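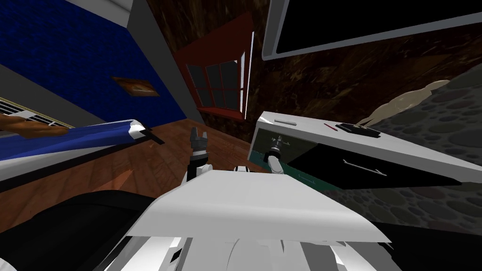 Teaching the Jirkau to open a drawer (before you let it near yours)

By Oana Bogdan
Sep 6, 2024
4 min read

The Jirkau kit comes with two arms, a simulator called Skekov and a manual that assumes you have already read the manual. I've had it for review for long enough to get a drawer open in the simulator, and these are the steps in the order I wish I'd done them.

Start with the bedroom. Skekov will offer you a plain grey test room first, and you may be tempted, as it loads in a blink. Skip it. The bedroom has a white cabinet with one black drawer and a long silver handle, and a handle like that forgives a clumsy approach. The small round knobs in the kitchen do not, and I have the log files to prove it.

Next, park the left arm. Point the gripper upwards and lock the joints from the Arms menu. If you leave it unlocked it will try to help, in the way that a toddler helps with painting.

Now bring the right arm in slowly. Set the speed slider to 35, which the manual calls "cautious" and I would call "brisk". Stop when the gripper is beside the cabinet front and check the contact readout before you go any further. My wrist section kept ending up hard against the cabinet, with the gripper nowhere useful. The cure was to back off, turn the wrist to match the line of the handle and come in again from the side.

Don't level the head view yet. A strong tilt makes the whole room look as if it's sliding downhill, but the arm doesn't care, and changing the view halfway through an approach resets your saved pose. This is on page 2 of the release notes, under "Improvements".

Close the gripper on the handle and pull straight out. Straight means straight from the cabinet, so choose "object" in the direction box. The default is "torso", and with that I dragged sideways for most of an evening.

If the gripper slips, raise the grip setting one notch and repeat. My colleague Bautista Leiva goes directly to the maximum, and his drawer came off its runners. It took one click to put back, a feature I'd like for my own furniture.

Leave the things on top of the cabinet alone for now. The red pen looks like an easy second task. It's slim, it rolls, and I gave up after 4 tries.

Once the drawer opens twice running, save the motion under a name you'll recognise in November. "drawer_final_new" was not my best work.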